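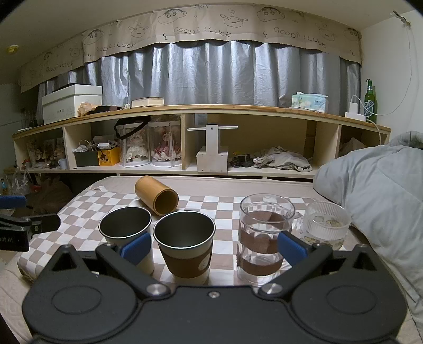

The Guerreiro was the heavier of the two, and Armindo Antunes had already decided to love the other one.

"Give it a fair go," said his niece Sornine, who had been named after a great-grandmother and had long since stopped explaining it. She sat cross-legged on the floor with the notebook on her knee. "You've done the Catadik. Same cups, same order."

"I am being fair! I'm being enormously fair."

He squeezed, and the blue pads came together with such a soft, even movement that he let go and did it again just to watch. The Catadik had a snap to it. It closed like a purse. It was quick and light and he had picked up the steel cup with it on the very first try, whooping so loudly that the woman downstairs had knocked on her ceiling. But this one you could stop halfway. You could hold it there, a finger's width from the rim, and think.

"Steel cup," said Sornine.

Up it came, straight as a lift. Down again on the checked cloth, without a wobble.

"Brown sleeve."

The pads sank a little into the sleeve and he felt it in his own fingers, or thought he did, a faint push back through the trigger. He had spent thirty years mending sewing machines and he knew that feeling - the moment when the metal tells you it has hold of the thread. He hadn't expected to meet it again in a bedroom in September with a gripper he had to post back to Prarkberg by the end of the week.

"You've gone quiet," said Sornine.

"Write down that it pushes back."

"There isn't a column for that."

"Then draw one!"

She drew one. It ran down the margin and she had to turn the page sideways to label it. The Catadik got a 2 in the new column, after some argument, and the Guerreiro got a 9, and then Armindo wanted to try the Catadik again in case he had been unkind to it.

So they swapped over, and swapped back. He tried the bamboo tube, which rolled away from the Catadik twice and which the Guerreiro took by the lip as neatly as a cat lifting a kitten. He tried each of them with his left hand. His wrist began to ache from the Guerreiro and he told her to write that down as well, in large letters, as it was only right.

"Glass mug," Sornine said at last. "It's got water in it, you know. It's on your bed."

"I know where it is."

He flexed his hand, got his elbow in against his ribs and lined up the pads with the brown band.

"Which one are you using?" she asked, pencil ready.

"The heavy one," said Armindo, and began to squeeze.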